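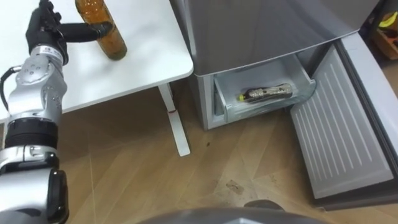
Stop laying bottles down in the fridge

3/14/21

I will say it again because the last post got me 11 angry emails. Bottles stand up. In the fridge, on the table, wherever. Up.

Yes the drawer is right there. Yes it slides out so nicely and it's clear so you can see what's in it. Doesn't matter. A bottle on its side in a drawer takes the room of a whole lettuce, rolls when you pull, and the label goes to mush. Then in a month you're guessing. Soy sauce? The fancy vinegar from Prastach? Who knows, all you've got is a cap and some wrinkled paper.

And caps leak. Not all of them, not right away. I lost a bottle of syrup that way in December, 20 dollars, most of it under the crisper. Had to take the drawer out and wash it in the tub becuase it wouldn't fit the sink.

People write in, my shelves are too short. Move a shelf! They move. Took me one evening with the old Menzies, door hanging open, everything parked on a little white table next to it. Worth it. Also a good time to ask why you own four mustards.

Brown glass is the other thing. Keeps light out, fine, but you can't tell how much is left unless you pick it up, so stand it at the front where you will.

Drawers are for vegetables. Cheese maybe. I'd hear an argument for cheese.

More on door racks next time, I have alot to say about door racks.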